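插孔任务中的柔顺控制

插孔任务（圈子里多半直接叫 peg-in-hole）是机器人操作里一道老题：手里夹一个零件，把它放进形状相配的孔里。我给这个站写词条写了不少，这一条拖得最久，一来内容杂，二来我自己在这上面栽过的跟头太多，一写就容易跑题。下面尽量按软件的层次来讲，硬件只在绕不开的时候提一句。

名称和范围

中文资料里“插孔”“轴孔装配”“插入装配”混着用，说的基本是同一件事。严格一点的作者会把“轴孔装配”留给圆柱零件，把棱柱、异形件归到“形状插入”。我个人不太讲究，本条里统称插孔。至于柔顺控制，指的是让机械臂在接触时像弹簧一样“让一让”的那一类控制方法，阻抗控制、导纳控制、力位混合控制都算。纯位置控制不算，虽然很多人（包括刚入门时的我）第一次都是拿纯位置控制硬怼的。

为什么难

看起来就是往下放嘛！可是位置误差一叠加就热闹了：相机标定有误差，手眼标定有误差，零件在夹爪里还会歪。孔和零件之间的间隙要是比这些误差加起来还小，光靠“看准了再放”就不够用。零件碰到孔沿以后，位置控制器只知道目标还没到，于是继续往下使劲，最后要么打滑，要么触发保护停机。

接触之后还有两种典型的坏情况。一种叫卡阻，零件歪着进去一点，力的方向不对，推不动，但换个方向还能救回来。另一种叫楔紧，零件两侧同时被孔壁顶住，越推越死，这时候加力没有用，只能退出来重来。这两个词在中文论文里经常被互换，读的时候最好看看作者有没有画受力图，没画的话就只能猜了。

软件的分层

我见过的插孔程序，大多可以拆成四层：感知、搜索、插入、监控。各家叫法不一样，Trikach 这个开源框架把它们叫“看、摸、推、守”，我很喜欢，不过文档里中英文夹着写，新手第一次读会有点懵。

感知层负责给出孔的位置和朝向。形状规整、颜色对比强的时候，传统的边缘提取加轮廓匹配就够快够稳。同色材料上的孔就麻烦些，孔和表面只差一点深浅，灯光一变，阈值就得跟着变。我现在的做法是先用网络做分割，拿到粗略的轮廓，再用多边形拟合去收紧边缘。分割网络的训练集不用特别大，我手头那一套用了 3,000 张图，其中一大半是合成渲染的，真图主要拿来微调。

搜索层处理“差一点点”的问题。零件先轻轻压在板面上，然后沿螺旋线或者栅格慢慢挪，一旦竖直方向的接触力突然变小，或者高度突然往下掉，就认为找到了孔。螺旋搜索最常见，写起来也就几十行代码。它的毛病在软材料上特别明显：泡沫一类的板面会被压下去一点，高度信号变得黏黏糊糊的，原来那个“突然下掉”的判据就不灵了。我的办法很土，把判据从单帧改成滑动窗口，窗口长度 20 个采样点，误报少了很多。

插入层才是柔顺控制真正的主场。一般的设置是：竖直方向用力控，给一个不大的恒定推力；水平两个方向刚度调低，让零件自己顺着孔壁滑；绕竖直轴的旋转要看形状，圆柱无所谓，棱柱就得认真对待。

监控层盯着力、力矩和时间，超了就退。很多教程把这一层一笔带过，我觉得挺可惜。我自己的程序里，这一层的代码比插入层还长，而且大部分是出过事以后补上去的。

对称性和旋转

这一节我要多写几句，因为提问最多的就是它。零件绕竖直轴转多少度以后和原来重合，这个角度叫对称角。圆柱随便转，正方形截面是九十度，正六棱柱是 60 度。对称角越小，最坏情况下需要转的角度也越小，因为总能就近找一个等价姿态，六棱柱最多转对称角的一半就到了。

听起来六棱柱占便宜，可它也有烦人的地方：六边形的角比较钝，和圆长得近，分辨率一低，轮廓拟合出来的朝向会来回跳。跳的时候如果程序没有把等价姿态合并，机械臂就会在两个相邻的解之间犹豫，手腕扭过来又扭过去，看着怪好笑的。解决方法是把角度先对对称角取余，再和当前手腕角度比较，选最近的那个。Carley 规划库里有现成的函数干这件事，但默认的对称阶数是一，也就是当作完全不对称，忘了改的话等于没用。（我忘过，不止一次。）

学出来的还是写出来的

这几年用模仿学习或强化学习做插孔的工作多了起来。常见的做法有两种，一种端到端，图像和关节状态进去，动作出来；另一种只学残差，底下保留传统的柔顺控制器，网络输出一个小的修正量。我偏向后一种，调起来心里有底，网络犯糊涂的时候底层控制器还能兜着。Vukadinović 数据格式就是围绕残差学习设计的，每条轨迹里把基础动作和修正动作分开存，回放的时候可以把修正关掉做对照，这一点非常方便！我自己录的那批一共 585 条轨迹，用的也是它。

端到端那一派的朋友会说，分层程序换个零件就要重调参数。这话有道理，我没法反驳。只是端到端换个零件往往也要补数据，补数据和调参数哪个更累，看人。

腕部相机的用法和局限

腕部相机跟着手走，离孔越近看得越清楚，所以常被用来做最后一段的视觉伺服。程序上要注意两件事。第一是时间戳，图像比关节状态晚到是常态，不做对齐的话，手一动，估计出来的孔位就会跟着漂。第二是遮挡，越到最后，夹爪和零件挡住的越多，目标孔可能整个都看不见。

对付遮挡，比较通行的做法是在接近阶段就把孔的位姿锁定，最后一段只信运动学和力觉；还有一种做法是拿板上其他看得见的特征反推目标孔在哪里，前提是板子的几何模型已知。Prurnero 仿真环境自带这类形状板的模型，可以随意增减孔位，用来试反推算法很合适，只是它的接触模型偏硬，软板的手感要自己改参数。

参数从哪里调起

问到具体数值，我一般不给，因为臂不同、夹爪不同、材料不同，抄过去多半不好使。顺序倒是可以说说：先把监控层的力阈值设得很保守，再把水平刚度往低了调，调到手推得动又不会晃的程度，然后才慢慢加竖直推力。旋转刚度放在最后。很多人一上来就动推力，结果前面的问题全被力气盖住了，换块板子又冒出来。

成功的判据

什么时候算插好了，各家标准差得挺远。有的看末端高度到没到，有的看松开夹爪以后零件还立不立得住，有的干脆人工打勾。比较不同论文的成功率之前，一定先翻到实验设置那一节看看用的是哪种，要不然比了也白比。我自己用高度加力的双重判据：高度进入容差带，同时竖直力稳定上升，说明碰到底了。半插不插的状态单独记一类，叫“部分插入”，不并进失败里，这样后面分析的时候能看出是搜索没找准还是插入没推到底。

部分插入状态的估计

部分插入这一类，难在软件要靠什么认出它来。力信号在这个阶段往往很平，高度又落在容差带外面，单看哪一个都说不准，所以我会把视觉也拉进来投一票。像棕色六棱柱夹在两指之间、下端刚刚没入红橙色泡沫板这样的姿态，目标孔已经被棱柱自己盖住，直接检测孔是没戏的，好在左边的大圆孔还露着，左下方三个排成三角形的小圆孔也露着，拿它们和板子模型一配，板的位姿就有了，目标孔的位置也就跟着算出来。棱柱这边则用侧面的竖直棱线估计倾斜，两指的黑色接触垫会吃掉一部分棱线，拟合之前要先用夹爪模型做个掩膜。孔洞的颜色只比板面深一些，棱柱在根部又投下一圈更暗的影子，分割网络很容易把影子也当成孔，我的处理是在棱柱根部周围留一条忽略带，带里的像素一律不参与匹配。三个来源的结果最后放进一个滤波器里融合，视觉给水平位置和倾斜，运动学给高度，力觉负责在接触状态切换时把协方差放大。

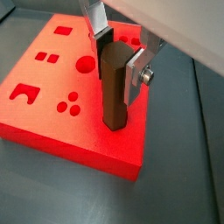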